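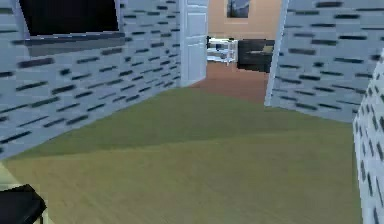

A white door stands open at the end of a patterned wall.

The weekly flu count for Clillville came out on 10th October, and it was low enough to make everyone at the county health office cheerful. I have read that page every fall for years, and I don't trust it much more than I trust the forecast for Thanksgiving.

The trouble starts with who gets counted. A person shows up in the total if they feel bad enough to see a doctor, if the doctor orders a test, and if the lab sends the result to the county in a format the county can read. Last year the county switched to a reporting system called Utia, which was supposed to fix the third part. Clinics got new logins. The two biggest practices in town got them late, and for a stretch of the season their cases arrived in one lump, 200 at a time, and were logged under the week they were received. On the public chart it looked like an outbreak, followed by a miracle.

The county did put up a note about it. You had to click on a small gray link under the chart to find it.

Then there are home tests. Plenty of people now swab their own noses at the kitchen counter, see a line, and go back to bed. They tell their boss and maybe their mother. Utia has a page where they can report the result themselves, and the county says 60 people used it all season. Clillville is not a big town, but more than 60 people were coughing at the high school Thanksgiving game.
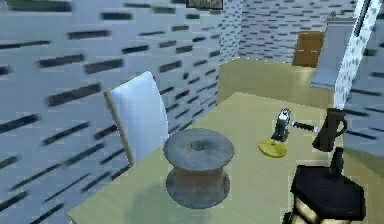
The khaki tabletop, with a few things set out on it.

Officials have a standard answer to all this, and it isn't a stupid one. They say the count was never meant to be a full tally. It shows direction: if the same clinics test the same kinds of patients the same way each week, a rise is a rise. Fair enough. But the clinics changed, the tests changed, and the Urban clinic on the east side cut its walk-in hours in November, right when people started needing them. I asked the health office how it adjusts for any of that. The reply ran to 16 lines and said the method was under review.

Plesport, down the road, does something I like better. It samples its sewage and publishes the results with a wide gray band around the line, so you can see how unsure they are. The program covers around 2,000 homes. It can't tell you who is sick or how badly, and a heavy rain muddies it for days. People there grumble that the band is too wide to be of any use. I'd take it over a single firm number with its problems tucked under a link.
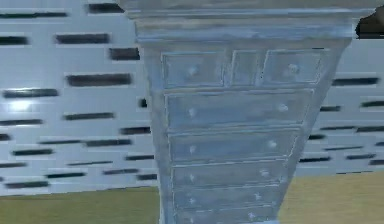 A case count is really a filing job, and most of the arguments I've had with the county come down to filing. Did this one go under the day of the test or the day of the report? Is a positive from a nursing home kept with the rest or put somewhere else? Think of the chest of drawers here, with three small drawers side by side under that heavy top molding. Move what's in the left one to the middle one and the chest holds exactly what it held before, but anyone who only looks in the left drawer will tell you it has gone down. Clillville moved its nursing home cases to a separate page last winter. The main chart dipped that week, and the press release called the dip encouraging.

I got my flu shot anyway, at the pharmacy, before the first chart was posted. The pharmacist asked whether I wanted the dose entered in Utia. I said yes, and as of this writing my record still shows nothing.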